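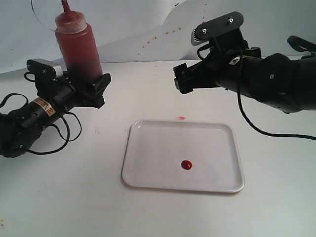 27 April 2022, sauce bench

Batch 5 of the chili ketchup today, and I think we're getting close! Ga-eun wanted less vinegar (she's been saying so since February, fine, she was right) so I dropped it and let the pot sit at 80 C a good while longer. Smells great. Color went darker than batch 4, more brick than tomato, which I like and Ynyr doesn't.

Thickness is still annoying me. Cold from the fridge it's lovely, at room temp it slides off a fry. Tried 2 g more pectin in a side jar and got jelly, so no. Next time I'll just cook it down further and strain later, with the coarse sieve.

Tasting scores: Kyu-ri gave it 79, Da-eun wouldn't give a number but went back for seconds. The Clotillow peppers are hotter than the last bag, so go easy.

To do: order more caps, wash the big funnel (please!), ask Woo-jin where the pH strips went.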